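Notebook > Lomanley > May

Entries Projects Reading Contact

Thirteen more demos before lunch, and I could have kept going all day! The table-clearing task is my favorite so far. You hold a gripper in each hand, do the chore yourself, and the policy learns from how you moved (no joysticks, thank goodness). My left wrist is getting so much smoother than it was at Karholm.

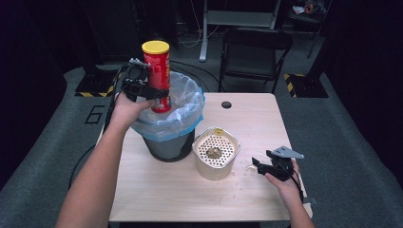

Red can over the bin, left gripper. Crumbs still to go.

We're at 308 now and want 400 before we train. I keep catching myself rushing the release, so after lunch I'm going to pause a beat over the bag every time and see if the replays look cleaner. Also need to tape the cables on the left side, they pull when I reach.

Last updated: May, 9:40 pm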